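# liem-bag-hook

Notes and a small log on keeping used shopping bags in one hanging bag, on a hook, by the trash can. The layout comes from the Votari storage guide, which claims it "ends the drawer of bags." I doubted that when we put the hook up at Ziscombe and I still mostly doubt it.

Last edited 8 June 2021.

## What's in here

- `log.csv`: 123 rows, one per bag put in or taken out
- `hooks.md`: which hooks we tried and where
- `complaints.md`: longer than the log deserves

Columns in `log.csv` are `row`, `in_out`, `bag_type`, `fit`, `remark`. The `fit` column is yes/no and was filled in by whoever was standing there, so treat it as opinion.

## Where the bag goes
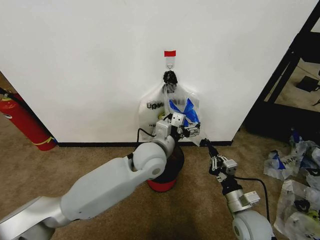
Location matters more than the guide admits. Votari says "any free wall" and leaves it there, but bags stored across the room from the can don't get used as liners, and the pile grows. I'd hang the holder straight over the can, as it is by the baseboard at Ziscombe, with a bit of red tape on the wall above the hook so it goes back to the same spot. Keep it low. The guide's drawing puts the hook at eye level, and I can only assume the person who drew it never had to get a bag out from the bottom.

## The holder bag

Any shopping bag will do, according to the guide. I don't buy it. Thin ones stretch at the handles, and stiff ones stand away from the wall and get knocked. Gathering the handles into one knot helps some. It also closes off the top, so everything has to go in and out lower down, and the `fit` column starts filling up with "no."
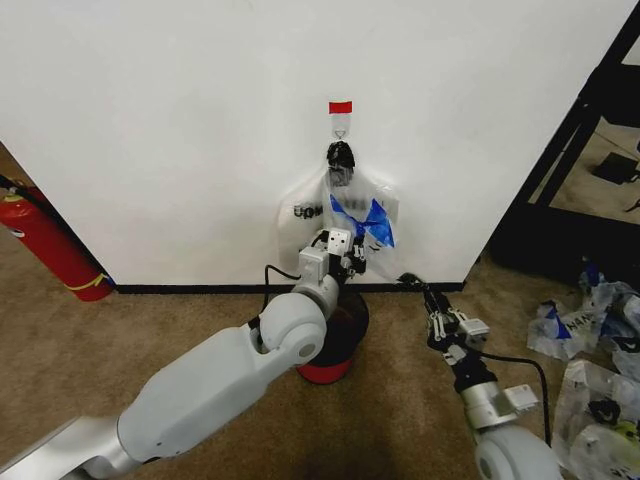
*Holder with "UPM" lettering and blue print, knotted at the top, with the wastebasket below.*

Bovum sells a rigid dispenser for the same job. We had one for 9 weeks. It took up more wall and held fewer bags, and the slot tore the soft ones. Rows marked `B` in the remark column come from that period and shouldn't be mixed with the rest.

## Folding

The guide wants every bag folded into a triangle first. Of the 123 rows, 37 are marked as folded. I can't find any sign in the log that it made them easier to take out, though the log is too small to settle it either way. Stuffing is faster. If you stuff, squeeze the air out first, or one bulky bag takes the room of several flat ones.

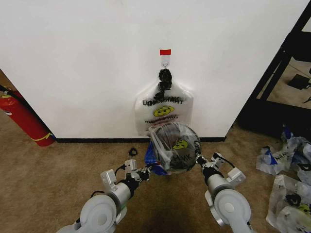 *Clear bag with a yellow smiley, held at the lower part of the hanging bag.*

## Known problems

- 4 rows have no `bag_type`. I left them blank.
- "Small" and "medium" were never defined.
- Bags with something still inside them are logged the same as empty ones. Filter on `remark` if you care.
- No row records how long a bag stayed in the holder, so please don't quote this as proof that bags get reused.

## Still to do

Try a wider opening at the bottom in July. Drop the triangle folding unless somebody can show me what it's for.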